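集成材の板、反りと塗装について

1: Ravindran
積み木の型はめ遊び用に、台になる板を作っている。幅方向に数枚はぎ合わせた淡色材で、樹種は販売店の表示ではメープル。奥行290mm。片面だけウレタンを塗って一晩置いたら、定規を当てて中央に隙間が出た。塗り直しか、削り直しか、意見がほしい。

2: saranya_m
片面塗装が原因。塗った面と塗っていない面で吸放湿の速度が変わる。裏にも同じ回数を塗って、桟木の上で両面に空気を通して数日置く。削るのはその後。

3: Thevar
同意しない。一晩で反りが出たのなら塗装前から含水率が偏っていた可能性のほうが高い。はぎ合わせの木取りはどうなっているか。木端を見て年輪の向きを書いてほしい。全部木表が上なら、塗装に関係なく同じ方向に反る。

4: Ravindran
木口を確認した。年輪の向きは交互ではなく、大半が木表上。隙間は中央で2mm。作業場の湿度は70%あった。塗料はWodlowの水性ウレタン、半艶。

5: Thevar
それなら木取りの問題。湿度70%で水性を片面に塗れば当然悪化はするが、主因ではない。

6: saranya_m
主因かどうかは裏を塗ってみれば分かる。裏塗りで戻るなら塗装側、戻らないなら木取り側。先に削ると切り分けができなくなる。

7: Paora
用途が子供の遊び台なら、2mmは許容でいいのでは。円柱や角柱を立てて遊ぶ分には倒れない。気になるなら裏にゴム足を付ければガタつきは消える。

8: Thevar
ガタつきと平面度は別の話。ゴム足で消えるのは前者だけ。星形の積み木のように接地が狭い立て方をするものは、面の傾きがそのまま効く。

9: Paora
この奥行で中央2mmなら、端での傾きは1度前後。積み木側の寸法誤差のほうが大きい場合もある。手元のPellegriniの三角柱は底面自体がわずかに丸い。

10: Ravindran
裏に同じ塗料を2回塗った。桟木に載せて5日置き、隙間は1mm弱まで戻った。完全には戻らない。

11: saranya_m
半分以上戻ったなら片面塗装の影響は大きかったことになる。

12: Thevar
残った分が木取りの分。どちらも正しかったということでよい。反り止めに裏へ吸い付き桟を入れる手もあるが、この寸法では割に合わない。長穴にしたネジで桟を留めれば伸縮は逃がせる。

13: Ravindran
桟は入れず、表を軽く研磨して仕上げ塗りを1回足すことにした。番手は240から320。はぎ目に段差はない。
もう一点。艶の選択で迷っている。半艶でも光の当たり方で反射が出る。全艶消しのほうがよいか。

14: Parveen
遊び台なら半艶のまま。艶消しは艶消し剤が入る分、色物をこすったときの跡が残りやすい。赤と青の積み木で試して、赤のほうが目立った。Endexの艶消しでの結果なので他社品は知らない。

15: Thevar
色移りは積み木側の材質にもよる。樹脂の成形品と塗装した木では条件が違う。試すなら端材で。

16: Ravindran
端材で試した。半艶は濡れ布で跡が取れた。艶消しは薄く残った。半艶で確定する。
作業台はFivexの穴あき天板。クランプの固定には便利だが、塗装中は穴から埃が上がるので、板の下に紙を敷いたほうがよい。
淡色のはぎ板に積み木を置いたところ。

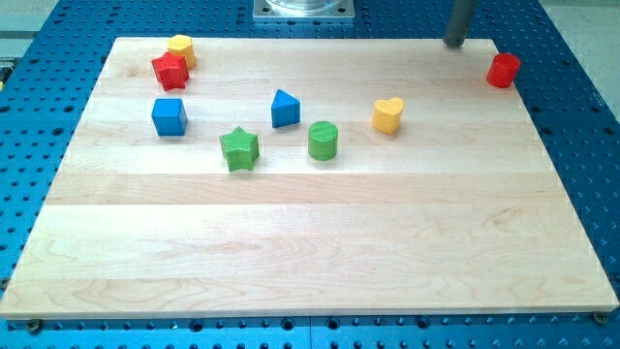
17: Paora
仕上げ塗りの後、硬化は何日見ているか。水性でも触って乾いているのと積み木を置きっぱなしにできるのとは別で、うちでは早く載せて底の跡が付いた。缶の表示より長めに取ったほうがいい。

18: Ravindran
2週間の予定。その間は立てかけずに桟木の上で保管する。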